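Covby 8 gallon drawstring bags, roll of 90

Bought these in June when the Vello ones went up again. On my second roll now so figured I'd write somthing.

Short version: good bag, annoying box, would buy again.

Fit. My bathroom can and the slim one under the desk both take an 8 gallon and these go over the rim with a bit to spare. Not so much slack that it hangs down the side. The Vello always slid in after a day or 2.

Opening them is the worst part. Static. The edges stick together and you stand there rubbing the top between your fingers. Damp hands help. Takes me longer than it should at 6 in the morning.

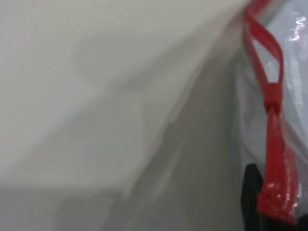 Review by Kahsay

White plastic, red drawstring. Plastic is on the thin side, you can sort of make out shapes through it, so if you care about people seeing your trash get a darker one. I don't. Thin but it streches before it rips, which I'd take over the stiff kind that splits straight down. Had 2 tear in the whole first roll, both my fault (coat hanger, broken picture frame).

Drawstring is why I stay with them. Wide enough that it doesn't cut into your fingers, pulls from either side, ties in a real knot. The red is easy to grab too, no hunting for it. One came out of the hem once when I yanked a full bag of cat litter. Wouldn't do litter in these again.

No scent. Big plus. The Flandero bags smelled like fake lemon and the whole closet smelled like it for a month.

Box: perforated flap tore wrong on both, so the roll falls out if you tip it. I keep mine loose at the bottom of the can under the bag that's in use. Works fine.

Price was over a dollar less than Vello at my store, yours may differ.

4 stars. Would be 5 if they opened easier.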